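The Brunby Gauge

The gauge at Brunby was read twice a day, at six in the morning and six in the evening, and the reading was entered in a bound ledger with the initials of the reader. Amber Pearce had entered 3,792 readings. She knew the number because the ledger pages were numbered and each page held 64 lines.

The reservoir had been built to supply Tradimby, nine miles down the valley. Full level was 521 feet above datum. The staff was bolted to the upstream face of the intake tower and marked in tenths of a foot. In still weather she could read it to the nearest half tenth. In wind she took the crest and the trough and entered the mean.

In July the evening reading was 518.3. The following morning it was 518.3 again. Demand at Tradimby in a dry month took the level down by at least a tenth overnight. She checked the outflow meter, which showed normal draw, and the inflow weir, which showed a trickle. She entered 518.3 and put a small dot in the margin.

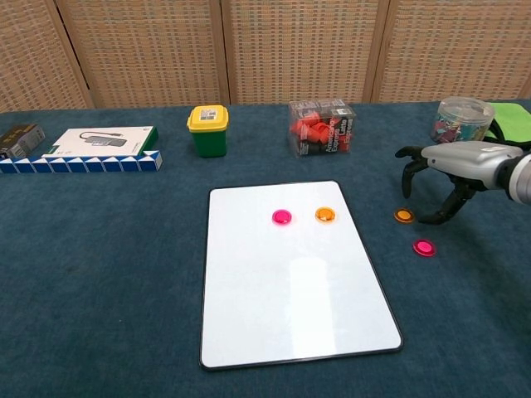
By the fourth day there were eight dots. She called the district office and spoke to a man named Koo, who asked if the staff had slipped. She said a slipped staff would read wrong by a fixed amount. It would still move. He asked her to repeat the reading at noon, and she did. It was 518.3.

She took the boat out with a steel tape and a lead weight and sounded the water at the tower. The depth was 2 feet less than the staff implied. She sounded it again from the other side and got the same figure. The mud line on the bank agreed with the tape.

She rowed back to the staff and looked at it from an arm's length. The water stood at 518.3. She put her hand flat on the surface beside the mark and the water was cold and moved around her fingers in the usual way.

At six she opened the ledger. The column was headed Staff Reading, and it had no second column. The last reader, Mindum, had kept the book for eleven years, and she turned back through his pages until she found a dot in the margin, then a run of them, nineteen in all, each beside the same figure. After the nineteenth the level dropped 4 feet in one night and his entries continued as before.

She wrote 518.3, added her initials and the dot, and went down to check the boat's mooring line.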